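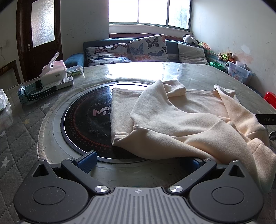 A cream fleece, back home on the table.

I have coached under-tens flag football for a good while now, and if there is one thing I have spent too much money on, it's flag belts. Velcro ones, clip ones, the kind with the little plastic balls that vanish into the grass (my dog found one in February, bless him). So when Aino Vuorinen, who runs the team across town, told me she had switched to the Zevari pop-socket set, I ordered one that same night and have been using it with my kids all season long.

You get 16 belts in a drawstring bag, with the flags already attached, plus 2 spare belts tucked in the bottom. The webbing is soft and wide and goes around a skinny seven-year-old or a good-sized dad without any fuss. The buckle took me a minute to figure out, but the kids had it right away, of course! I do wish the loose end had a loop to tuck it into, because a long tail flapping around looks an awful lot like a flag, and we had one very heated discussion over that.

The best part is the pop. When a flag comes off there's a nice loud snap, and you can hear it from clear across the field, so there's much less arguing about who got whom. My assistant, Santeri, was a Velcro man for years and he has come around completely. The flags pull off clean at any angle, too, where our old Osuvora belts used to spin around the player's waist and take the poor kid with them.

Now for the grumbles. The yellow flags are too pale, and on a bright morning I lose them against our practice shirts. Two of the sockets have gone a little loose, so those flags sometimes drop off when a runner makes a hard cut, and then you have to stop and sort out what the rule is. I wrote to Zevari and got a friendly reply and a bag of new sockets eight days later, which I thought was fair enough. The drawstring bag itself is thin and already has a hole in one corner.

Would I buy them again? Yes, and I've already ordered a second set in red and blue for the fall. If your league plays with three flags per belt, check the listing before you pay, as mine came with two.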